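Tue 4 August

Finished Losberg last night, 378 pages, bed far too late. Eyes like sandpaper today. Still cross about the ending. The sister just goes?? No letter, nothing. And then that last chapter at the ferry, all in present tense, and I cried anyway so it must of worked.

Went back over the first 56 pages at lunch. The coat is there already, twice. Missed it completley. Want to write something on the coat for book group but it's 2 pages max and I've only got till Thursday.

Dursun next. Short one, thank god. Library want it back, 3 people waiting. Must ring them. Milk, stamps.

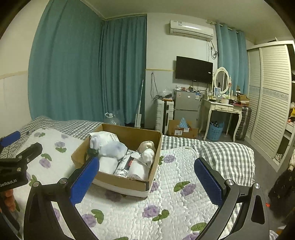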